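**Subject: Re: [clenwood-residents] Parcels going missing from the lobby**

On a February evening Horacio Sosa wrote:

> Hello all,
>
> That is the third parcel of mine this winter marked as delivered and not there when I got home. The last one was a pair of boots, so not small. The carrier says it was left in the lobby at 11.40 in the morning and as far as they are concerned the job is done.
>
> I would like to know two things. First, is anyone else losing parcels, or is it only our stair? Second, what happened to the idea of lockers? It was talked about when the bike store was redone and then I heard no more.
>
> I am not accusing anyone in the building. The front door sticks open when it is damp and anybody could walk in off Bunting Street.
>
> Horacio
> Flat 16

Horacio, and everyone,

I'll take the second question first, as I have the old papers.

Lockers were priced when the bike store was done. We had one quote, from Fenitz, for a bank of lockers on the wall opposite the letter boxes. It came to £2,854 fitted, with a yearly charge on top for the software that sends out the codes. The reserve fund had £2,000 free at that point and the roof was due, so it was put off to the next year. The next year the roof cost more than planned and lockers never went back on the agenda. No decision was made against them.

A few things have changed since then. The roof is paid for. The wall opposite the letter boxes now has the new meter cupboard on it, so a full bank won't fit there any more. A narrower one might go under the stairs if the pushchairs move, and I know three households would have something to say about that. I have written to Fenitz to ask whether the old price means anything now and whether they do a smaller unit with a key code and no software. I'll post the answer when I get it.

On the first question, it isn't only your stair. I have lost one, and the people above me have lost two. I suspect a fair number of these went to the wrong building. The Prarna block round the corner has the same flat numbers as ours and a postcode that differs by one letter. I went over and asked, and there was a shelf by their lift with a parcel for Flat 9 here on it. It had been there since before Christmas. So please go and look on that shelf before you claim. It is to the left of the lift on the ground floor and the door is open until six.

The front door is a separate matter. The closer was adjusted in the autumn and has slipped again. The managing agent's job number for it is on the noticeboard. If you ring them, quote it, otherwise they open a new job and the old one gets closed.

Until there are lockers, what has worked on our landing is a swap. Those of us who are home in the day put a name down, and the others give that flat as the safe place in the carrier's app. There are 35 flats on this list and if even a few in each stair did it we would cover most weekdays. Some points from doing it since the summer:

- Put the neighbour's flat number in the delivery notes as well as the app. Some drivers read only one of them.
- Collect the same evening if you can. Hallways are narrow.
- Food boxes and anything that needs a signature with ID are best left out of it.
- If you are away for more than a week, say so.

I take in most days and am happy to carry on. Boxes go on the round table in my front room, not in the hall, so ring the bell and I'll pass yours out.
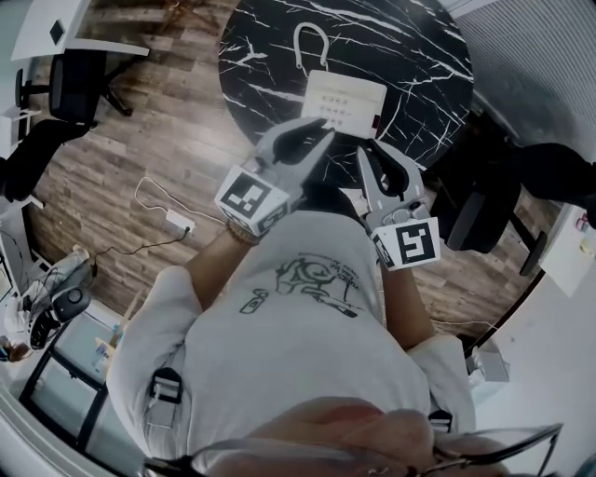 Horacio has since replied to me off the list and says I may pass it on: he found the boots on the Prarna shelf, the other two parcels are still missing, and he would put money towards lockers even if they had to be the small kind. He also asks that the carrier be told in writing about the two postcodes, and has offered to draft the letter himself.

I think the letter should go from the residents as a whole. If you have had a parcel go astray, send me the carrier and the rough date by the end of the month and I'll add it to his draft. There is no need to send order numbers.

For the swap, reply with your stair and the hours you are normally in. I'll type up the list and put a copy inside the front door, flat numbers only.

Flat 4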